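Planosel Set-up Guide
Section 4: Wrist view check and label orientation
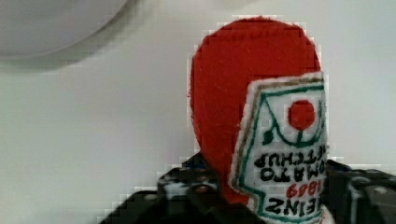

By Noemí Cisneros | Updated February 12, 2022

Do this before any pick run. Arm powered, Planosel open, wrist feed on.

1. Close gripper on the test item. Felt ketchup bottle in our case, label toward the camera.
2. Open Perception > Orientation. Hit Capture.
3. Read the result. Label upside down in the view = should say INVERTED. If it says UPRIGHT, reload the Soltgate label model and capture agian.
4. Set match threshold to 18. Save.
5. Planner > Port 2193 > Connect. Wait for green.

Note: partial text is fine. "ETCHUP" still matches, so does "EINZ". Dont retrain for cropped letters.

Note: fingers masked by default. Leave it on.

CAUTION: Error 418 means planner has no orientation. Do not jog the arm. Stop, go back to step 2.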